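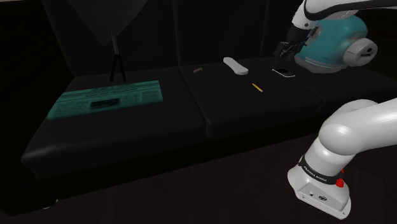
*Abb. 1: Simulierte Sofaszene, Greifer knapp über dem Smartphone.*

## 7 Demonstrationen sammeln: Was steckt wirklich in einem Datensatz?

Skript zur Vorlesung, Stand 14. Dez. 2021

In den Kapiteln 5 und 6 haben wir so getan, als lägen die Trainingsdaten einfach vor. Tun sie nicht. Jemand hat sie erzeugt, meist unter Zeitdruck, und die Entscheidungen, die dabei fallen, tauchen in den Veröffentlichungen höchstens als Halbsatz im Anhang auf. Ich halte dieses Thema für wichtiger als die Wahl der Netzarchitektur und werde es in der Prüfung auch so gewichten.

### 7.1 Der Kevora-Datensatz

Wir arbeiten in der Übung mit Kevora, zusammengestellt von Aileen Navarro und Přemysl Charvát. Der Datensatz umfasst 2000 simulierte Episoden. Das klingt nach viel. Zugrunde liegen aber nur 66 verschiedene Anordnungen von Gegenständen; der Rest entsteht durch andere Startposen des Arms und leicht verschobene Objekte. Wer 2000 Episoden als 2000 unabhängige Stichproben behandelt, rechnet sich die Konfidenzintervalle schön.

Abb. 1 stammt aus einer solchen Anordnung. Fernbedienung, Bleistift, Smartphone und ein kleiner brauner Gegenstand liegen auf der rechten Sitzfläche, die Zeitung liegt links. Der Greifer befindet sich dem Smartphone am nächsten. Welche Anweisung zu der Episode gehört, lässt sich dem Einzelbild nicht entnehmen, und genau das wird uns in 7.3 beschäftigen.

### 7.2 Startverteilung

Die erste Frage an jeden Datensatz lautet: Woher kommen die Anfangszustände? Bei Kevora wurden die Anordnungen von Hand entworfen. Menschen legen Dinge so hin, dass man sie gut greifen kann — auch dann, wenn man sie ausdrücklich um das Gegenteil bittet. Stapel, halb verdeckte Objekte und Gegenstände in der Polsterritze fehlen dann oder sind stark unterrepräsentiert.

Das schwarze Telefon auf dunklem Leder ist immerhin ein brauchbarer Testfall. Zum Gegenstand hin ist der Kontrast gering, nur der helle Rand und die Reflexe heben ihn ab. Ein Modell, das auf solchen Bildern gut abschneidet, hat vielleicht den Rand gelernt und sonst wenig. Prüfen kann man das nur mit Varianten, in denen Licht und Randfarbe unabhängig voneinander geändert werden.

### 7.3 Sprachliche Anweisungen

Die Anweisungen zu Kevora wurden nachträglich verfasst. I-seul Jang hat 180 davon mit den zugehörigen Episoden verglichen. In 144 Fällen passte die Anweisung eindeutig zum Verlauf. Die übrigen 36 waren mehrdeutig oder nannten ein anderes Objekt als das bewegte.

Eine Quote von 80 Prozent wird gern als »weitgehend korrekt« verkauft. Ich wäre vorsichtiger:

- Die Stichprobe wurde nicht nach Objekten geschichtet. Ob sich die Fehler bei kleinen Gegenständen häufen, wissen wir also nicht.
- »Eindeutig« hat eine einzelne Person beurteilt. Ein Maß für die Übereinstimmung zwischen Beurteilenden fehlt.
- Räumliche Ausdrücke wie »rechts daneben« hängen vom Blickpunkt ab. Kevora legt keinen fest.

### 7.4 Erfolg und Auswahl

In vielen Sammlungen landen nur gelungene Versuche. Das spart Speicher und verbessert die Tabelle. Es entfernt allerdings auch alle Beispiele, an denen man Korrekturen lernen könnte: danebengreifen, zurückziehen, neu ansetzen. Pentti Mustonen vertritt die Gegenposition, Fehlversuche verwässerten das Imitationsziel. Für reines Behavior Cloning ist das ein ernsthaftes Argument. Für alles, was über Bewertungen oder Rückmeldungen lernt, überzeugt es mich nicht.

Bei simulierten Daten kommt hinzu, dass das Erfolgskriterium selbst programmiert wurde. Ein Objekt gilt als gegriffen, sobald es eine bestimmte Höhe überschreitet. Ob es dabei sicher sitzt oder zwischen den Fingern klemmt und gleich abrutscht, interessiert den Schwellenwert nicht.

### 7.5 Aufgaben

1. Teilen Sie Kevora so in Trainings- und Testdaten auf, dass keine Anordnung in beiden Teilen vorkommt. Vergleichen Sie das Ergebnis mit einer zufälligen Aufteilung über Episoden.
2. Formulieren Sie drei Anweisungen, die zu Abb. 1 passen könnten und verschiedene Zielobjekte haben. Welche zusätzlichen Daten brauchten Sie, um zwischen ihnen zu entscheiden?
3. Entwerfen Sie ein Erfolgskriterium für »Lege den Bleistift neben die Zeitung«. Geben Sie einen Fall an, in dem es falsch positiv ausfällt.

Abgabe zu zweit, Fragen zur Übung bitte an Seo-ah Seol. Aufgabe 1 ohne Angabe des verwendeten Zufallsstartwerts wird nicht bewertet.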